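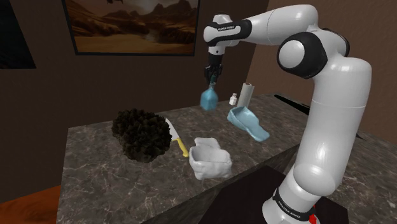 フラークウッドの市長は、自分の権限だけで市長選を全面郵便投票に切り替えられるの?

市の法務担当の見解では、市長令で動かせるのは投票所の場所と開いている時間まで。投票の方法そのものを変えるには、市議会の議決が必要だそうです。

というわけで、昨日の夜からフラークウッドの市役所まわりがずいぶんざわついています。私もオンライン中継の市議会を最後まで見てしまって、今朝はコーヒーを2杯飲んでもまだ目がしょぼしょぼしているんですが、忘れないうちに書いておきますね(2020年4月8日、Dudent 市政欄)。

まず何があったかというと、市長が議会の冒頭で「市長令を出して、今度の市長選はすべて郵便投票にする。法務とも話がついている」と言ったんです。かなりきっぱりした言い方でした。中継のチャット欄が一気に流れはじめて、私も思わず音量を上げました。

何しろ市長、ついこのあいだの定例会見では逆のことを言っていたんですよ。会見で私が「郵便投票に切り替える考えはありますか」と聞いたら、返ってきた答えは「それは私が決められることではない。選挙のルールは議会のものだ」。ノートにそのまま書いてあります。念のため録音も聞き直しましたけど、やっぱりそう言っている。言いよどみもなし。

それが昨日は「私にはその権限がある」。うーん、どっちなんでしょう。

当然、議場(といっても今は画面の中の小さな四角ですが)からはすぐに質問が出ました。野党会派の議員がまず聞いたのは、法務の誰が、どの条文を根拠にそう言ったのか。市長の答えは「詳細は後日、文書で示す」でした。議員がもう一度聞いて、市長がもう一度同じことを言って、そのあと議長が次の議題に進めようとしたところで、音声が乱れてしばらく何も聞こえなくなりました。復旧したときにはもう道路補修の話になっていて、私は画面の前で「えっ、そこで終わり?」と声を出してしまいました。

で、気になったので、議会が終わってから法務の部署に問い合わせてみたんです。遅い時間だったのに返事をくださって、本当にありがたかった。その返事が、冒頭に書いた内容です。市長令でできるのは、緊急時に投票所を移すこと、開く時間を延ばしたり縮めたりすること、消毒や間隔の確保といった運営の決まりを作ること。一方で、投票所での投票をなくして全部郵便にするのは「方法の変更」にあたるので、議会が条例を改正しなければならない。メールにはそう書いてありました。「市長室にも同じ説明をしている」とも。

この最後の一文、けっこう大きいと思うんですよね。市長の言う「話がついている」と、法務の言う「説明をしている」のあいだには、だいぶ距離がある気がします。

市長室にもコメントを求めました。届いたのは短い文章で、「市長の発言は、議会と協力して迅速に進める意思を示したもの。権限についての解釈は引き続き整理中」とのこと。昨日の中継で聞いた言葉とはずいぶん温度が違います。撤回なのか、言い直しなのか、もう一度電話で聞いてみたんですが、「文書のとおりです」で終わってしまいました。

さて、そもそもどうしてこんな話になっているのか、隣町から読んでくださっている方もいるので少しだけおさらいを。

フラークウッドの市長選は、この4月のうちに投票の予定です。ところが感染症の広がりで、高齢者施設の集会室を使っていた投票所が使えなくなりました。今のところ使えないと決まった投票所は4か所。代わりの場所として小学校の体育館や消防団の車庫が挙がっていますが、立会人をやってくれる人がなかなか見つからないそうです。例年お願いしている方には年配の人が多くて、今年は遠慮したいという返事が続いているとか。そりゃそうですよね。うちの母も毎回立会人をやっていた人なんですが、今年は家族みんなで止めました。

そこに出てきたのが郵便投票を求める署名です。住民グループがネットで集めはじめて、昨日の議会の時点で700人分。議会事務局が受け取ったと発表しています。署名の文面を読むと、求めているのは「全員に投票用紙を郵送すること」で、「投票所をなくすこと」までは書いていないんですよ。この違い、昨日の議論ではすっぽり抜けていました。希望する人は郵便で、行ける人は投票所で、という形もありうるわけです。議員の一人がちらっとそれに触れかけたんですが、ちょうど市長の発言の直後で、みんなそれどころじゃない雰囲気でした。もったいない!

それから、これは書いておかないとフェアじゃないと思うので書きますが、市長の焦りもわからなくはないんです。前回の市長選、覚えていますか? 差はたったの279票でした。あの夜は開票所の廊下で、どちらの陣営も壁にもたれて黙りこんでいて、私も原稿を二通り用意して待っていました。あれだけの接戦だと、投票所が少し減っただけで結果が変わるかもしれないし、結果が出たあとで「あの投票所が閉まっていたからだ」と言われ続けるかもしれない。どちらが勝っても気持ちのいい話ではありません。

ただ、接戦になりそうだからこそ、手続きはきちんとしてほしい。これは昨日の中継を見ていた知り合い何人かとやりとりしていても、みんな似たような感想でした。市長を応援している人も含めて、です。郵便投票に賛成の人ほど心配していて、「市長令でやって、あとで無効だと訴えられたら、せっかく送った票はどうなるの」と言っていました。私もそこがいちばん怖い。

この点も法務に聞いてみたんですが、「仮定の質問には答えられない」という返事でした。まあ、そうなりますよね……。

対立候補の陣営は、今朝いちばんに声明を出しています。内容はわりと予想どおりで、「市長は先日できないと言ったことを、今度はできると言う。市民はどちらを信じればいいのか」。そのうえで、条例改正には反対しない、とも書いてありました。ここ、ちょっと意外でした。てっきり郵便投票そのものに反対してくるのかと思っていたので。声明を二度読みましたが、反対とはどこにも書いていません。陣営の事務所に電話して確かめたら、「議会で決めるなら従う。市長が一人で決めるなら争う」とのことでした。

となると、中身の方向はどちらもそれほど離れていないんですよね。もめているのは、誰が決めるのかというところ。

お隣のマリカーの例も少し。マリカーはひと足先に補欠選挙の準備を進めていて、あちらは最初から議会に条例の改正案を出しました。臨時会を開いて、質疑も含めてその日のうちに可決。マリカーの選挙担当の方に電話で聞いたら、大変だったのは議決よりも封筒だったそうです。返信用の封筒が足りなくて、追加で3000通を注文したところ、印刷所も人手が減っていて、届くまでやきもきしたと話していました。「フラークウッドさんも、やるなら封筒だけは早く」と念を押されたので、ここに書いておきます。担当の方、届いていますように。

ちなみに、フラークウッドが印刷を頼む先として昨日の資料に名前が出ていたのは、ラーネン(Lurnen)という会社です。市の広報紙やごみ収集カレンダーを刷っているところなので、名前に見覚えのある方もいるかもしれません。問い合わせたところ、「市からまだ正式な発注はない。発注があれば対応できるように準備はしている」という答えでした。締め切りがいつなのかも聞いたんですが、それは市に聞いてほしいとのこと。市に聞いたら、議会の判断次第とのこと。ぐるっと一周して元の場所に戻ってきました。

議会のほうはというと、昨夜の終わりぎわに、議長が臨時会を開く方向で各会派と調整すると話していました。日程はまだ出ていません。出たらすぐにここに追記します。議題が条例の改正案になるのか、それとも市長の権限についての確認になるのかも、まだはっきりしていないみたいです。与党会派の議員に個別に聞いてみたところ、「できれば一度で両方やりたい」と言っていました。ただ、その人も市長が改正案を出すつもりなのかどうかは聞いていないそうで、電話の向こうで少し困ったように笑っていました。

読者のみなさんからも、昨夜からたくさんメールをいただいています。多かった質問にわかる範囲で答えておきますね。

まず、今の時点で投票用紙は自動的には届きません。従来の不在者投票は今もできて、申請書は市役所の入口の棚にあるほか、市のサイトからも印刷できます。プリンターのない方は、電話すれば郵送してくれるそうです(私も試しに電話してみましたが、つながるまでけっこう待ちました。お昼どきは避けたほうがいいかも)。

不在者投票に理由がいるのか、という質問も来ています。申請書には理由を書く欄があります。選挙担当の窓口では、感染が心配だという理由でも受け付けていると言っていました。ただしこれは窓口の運用で、条例にそう書いてあるわけではないとのこと。このあたりも臨時会で話が出るかもしれません。

使えなくなった投票所の代わりがどこになるのかについては、まだ確定していません。候補に挙がっている場所を先に書いてしまうと、間違って行ってしまう方が出そうなので、決まるまで載せないでおきます。ごめんなさい、もう少しだけ待ってください。

もうひとつ、「市長令が出たら、それに従って投票していいのか」というご質問。今のところ、市長令は出ていません。昨日は「出す」という発言があっただけで、市の公示のページにも何も載っていないことを、この記事を出す直前に確認しました。

私個人の感想を言わせてもらうと、会見のときに「議会のものだ」と答えた市長のほうが、ずっと落ち着いて見えました。あのときは私、ちょっと冷たい答えだなと思ったんですよ。署名を集めている人たちもがっかりしていましたし。でも、昨日のやりとりを聞いたあとだと、あの答えのほうが法務の説明に近かったわけで、考えが変わったのなら変わったで、いつ何を聞いて変わったのかを話してくれたらよかったのにと思います。状況が毎日変わる時期ですから、意見が変わること自体を責める気はないんです。

市長が約束した「詳細は後日、文書で」の文書は、この記事を出す時点ではまだ公開されていません。市長室には、公開の日時がわかったら知らせてほしいとお願いしてあります。

昨日の市議会の録画は、市のサイトで見られます。音声が乱れたところもそのまま入っているそうです。道路補修の話のあとに、公園の遊具を閉じる件も少し出てきますので、小さいお子さんのいる方はそちらもどうぞ。遊具については、次の更新で別に書きます。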